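The Paper Cup Problem
Household and shop-floor chores are still hard for machines, and a lidded cup shows where the difficulty sits

By Naomi Mushi
January 2024

A dishwasher does one chore well because the chore was redesigned to fit the machine. The plates go in racks, the door closes, and the water does the rest. For the last decade, robotics developers have been trying the opposite approach: leave the kitchen, the break room and the packing bench as they are, and build an arm that can cope with them. Results so far depend heavily on which object is placed in front of the arm.

Gornus, a small engineering firm that sells arm cells to food-service and light assembly customers, keeps a list of chores it considers worth automating. The list has 66 entries. Wiping a flat counter is on it, as are loading a tray, sorting cutlery, folding a hand towel and clearing disposable cups. By the firm's own standard, a chore counts as solved when the arm completes it 100 times in a row without a person stepping in. So far 13 entries have passed. Most of these involve rigid objects of known size, presented in the same orientation each time.

Clearing cups is not among the 13.

To a person, a takeaway cup is a trivial object. To a gripper it combines several awkward properties. The wall is tapered, so two parallel pads touch it along a narrow strip and tend to push it up or down as they close. Paper gives way under load, and the amount it gives depends on whether the cup is full, half full or empty. The lid is a separate part held on by a thin snap rim, and a squeeze applied too high can release it. A dark cup with a dark lid adds a perception problem, as many depth cameras return sparse data from black surfaces.

"The weight is the part we can't see," says Radomír Mikuš, who leads manipulation work at Gornus. "From the outside, a full cup and an empty cup are the same object. The arm has to find out by touching it, and by then it has already committed to a grip."

The cup task at Gornus is run on a plain table with one object and no clutter, a setup far simpler than any real break room.

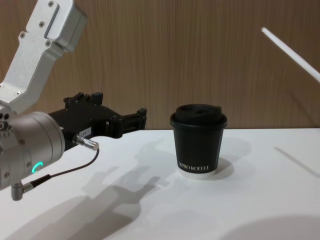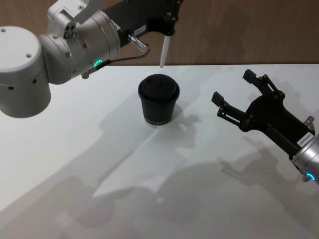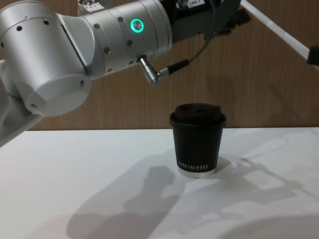
Mikuš splits the task into four stages: locate, approach, grasp and place. Locating is largely a solved problem under controlled lighting. Approach is a matter of path planning, and commercial software handles it well when the workspace is open. With two arms sharing a table, planning gets slower, because each arm is a moving obstacle for the other. The team's controller, called Urio, reserves a volume of space for each arm and releases it only when that arm has withdrawn. This prevents collisions. It also means that one arm often waits.

Grasping is where the failures collect. In an internal series last August, the team logged 206 failed attempts on lidded cups and sorted them by cause. The largest group was excess force, followed by lids coming loose and by grips placed too low, which tipped the cup during the lift. Failures in locating the cup were the smallest group. Mikuš reads this as a sign that more cameras would add little, and that better contact sensing at the fingertips would add a lot.

The industry is divided on this point. Sterken, which builds grippers for packaging lines, favors mechanical compliance: soft pads and spring-loaded linkages that absorb error without any sensing at all. The approach is cheap and durable. Its weakness is range. A pad soft enough for an empty paper cup may let a full ceramic mug slip, and a household contains both. On a packaging line that handles one product per shift, the limitation hardly matters, and compliant grippers are already common there.

A third approach relies on learned control. An operator guides the arm through a chore many times, and a model is trained on the recorded motions. Learned policies handle variation better than scripted ones, particularly in the final few centimeters before contact. They are also harder to certify. A plant safety engineer can read a script and state what the arm will do. The same engineer can only test a learned policy and report what it did.

Cost sets the other limit. A two-arm cell with grippers, controllers and guarding is priced against labor, and chores such as clearing a table are short, scattered through the day and mixed with other work. Hadby, a contract kitchen operator that evaluated an arm cell for its dish return area, decided against buying. Its operations staff concluded that the arm could do one portion of the job at an acceptable speed, but that an employee would still have to be present for spills, stacked items and anything wedged in a tray. A person standing nearby could clear the cups as well.

Shop floors are the more promising setting. Parts arrive in fixtures, lighting is constant, and a stalled robot can signal for help without ruining anyone's dinner. Homes offer none of these conditions. Floors are uneven, storage varies from house to house, and there is no technician on call.

Mikuš expects single-purpose cells to move into commercial kitchens first, with the object set restricted by contract: one cup supplier, one lid, one tray. He declines to give a date for the general case. The next item on the Gornus schedule is the same cup with a cardboard sleeve, which slides.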